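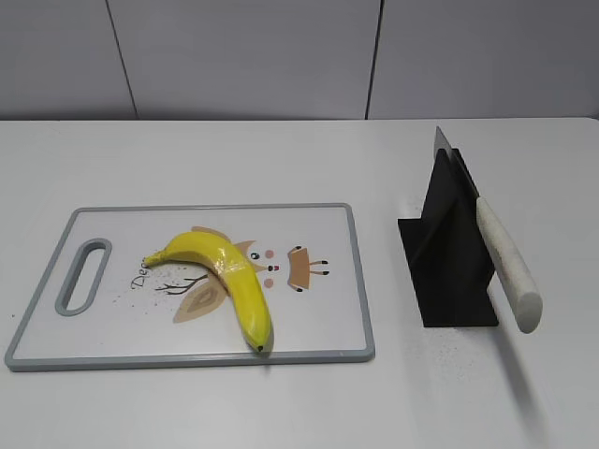
Cutting bench trial - your questions

Updated July. Put together quick by Alper Kahraman, prep floor, Elisby site. More to come.

What's being automated?
Fruit prep only, for now. Picking up the knife, slicing, putting the knife back. Bananas first, then probably melon. Sandwiches, salads, hot food all stay as they are.

Why bananas?
Soft, curved, no two the same. If the arm can handle those it can handle most of what we send to Zidville. Also we go through 983 kilos in a busy month, so there's a point to it.

Am I losing my job?
No. No positions go under this trial, that's in writing from Sezer. Hours stay as rostered for 12 weeks. After that there's a review and the union rep sits in on it. Can't promise past that and won't pretend to.

So what do I do all day?
Loading, checking, packing. Two people per shift get trained to run the bench. You get the operator rate while you're on it, not just once you're signed off.

Do I have to train?
No. Put your name on the sheet by the lockers if you're keen. If you'd rather stay on hand prep, stay.

Why does the knife live in a stand?
So the arm finds it in the same spot every time. Blade in the slot, handle out. Please don't borrow it for your lunch. Please don't move the stand either, even to wipe under it - ask the operator, they'll pause the bench first.

Who cleans up?
Operator on shift. Bench gets wiped between runs and at 3 pm. Crumbs and specks count, they confuse the vision system as well as being, you know, crumbs.

Can I use any old board?
For practise runs yes, patterned ones are fine and Rosenel actually want them, gives the software something harder to look at. Food for sale is plain boards only.

Is it faster than us?
Not yet. We do around 300 portions an hour by hand. Bench did 100 on its best hour. Nobody is being measured against it, and it isn't going on the whiteboard.

What if it does something wierd?
Red button, step back, call me. Don't reach in. You won't get in trouble for stopping it.

Is it recording me?
Camera points at the tabletop. Hands might get in, faces no. Rosenel keep the footage, payroll and supervisors can't see it.

Got a question that isn't here?
Slip in the box at the Elisby tea room, or grab me before the morning start.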